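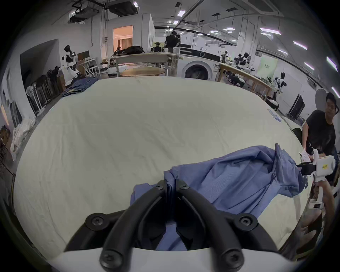

Folding shirts at Clemeck

14/04/2018

Ask anyone on the laundry floor at Clemeck what they'd gladly give up, and you'll hear the same word: shirts. The plant sends out 564 a shift for hotel staff, and a shirt never lands the same way twice. Towels went to a machine years ago. Shirts stayed with people.

Now the folders are teaching the job to the robots, and they love it! Since February, 16 of them have taken turns in the Dulano lab, working with hand-held grippers in place of their fingers. Pinch, lift, smooth, fold, then shake it all out and start over (100 times on a good morning). The grippers record every move for the arms to learn from.

What's changed so far is mostly the talk. Folders argue with engineers over collars, and they usually win. Wrists get a rest from the line. Pay is the same on lab days, and four folders have asked to train as robot minders when the first arms reach the Mösli site next year.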